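January, bench notes, packing

Started on the shoe repair leftovers after lunch. The plan is to get everything for the Odley order into cartons before the end of the month and free up the shelf, which has been holding gift boxes since the holidays.

Weighed the first carton with the kitchen scale. It tops out at 2000 g, so anything with heels in it goes on the floor scale. Insoles alone are no trouble. A filled small carton came to just over 600 g with paper.

Sorting rule, same as last time: insoles stay with their own size card, and the cards go in last so whoever opens the carton sees them first. If a card is missing, write the size on masking tape and stick it to the underside. Do not write on the printed side. The gold rubs off if you lean on it with a marker, and Kneževič sent back a pair over that.

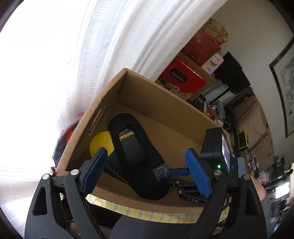 *Page last changed: January, 4:10 p.m.*

The black insole with "Fashion" in gold and the round HANDMADE stamp is the pattern to match. The grid sheet under it is the one I want to keep using for checking lengths. Lay the insole heel to the bottom line, read the toe, and write down the nearest line. Propped up at an angle it reads short, so press it flat first.

Yellow tape: the woven kind holds better on these reused cartons than the plain brown. It does tear the top layer of cardboard when you pull it off, so only tape once the contents are checked. We have one full roll, 70 m according to the core, and whatever is left on the old one. Parnemard is out of stock until next month. I asked them to put two rolls aside.

Light is good by the curtain until about four. After that the black soles are hard to tell apart and I switched on the bench lamp.

Shelf still to do. The red COLLECTION box with the cakes and cookies on the front should go to the break room, along with the bigger red gift box. Check both for loose stock first. Last year a bag of 500 eyelets spent three months in a cookie tin.

To do next:

- match the remaining black pairs against the pattern insole
- new size cards, thicker paper if there is any
- ask Cirnonora whether they want the stamp facing up in the carton
- move the floor scale away from the door
- clear the shelf down to bare board and wipe it

Stopped at 5:30. Left the carton flaps open overnight so the glue smell can air out.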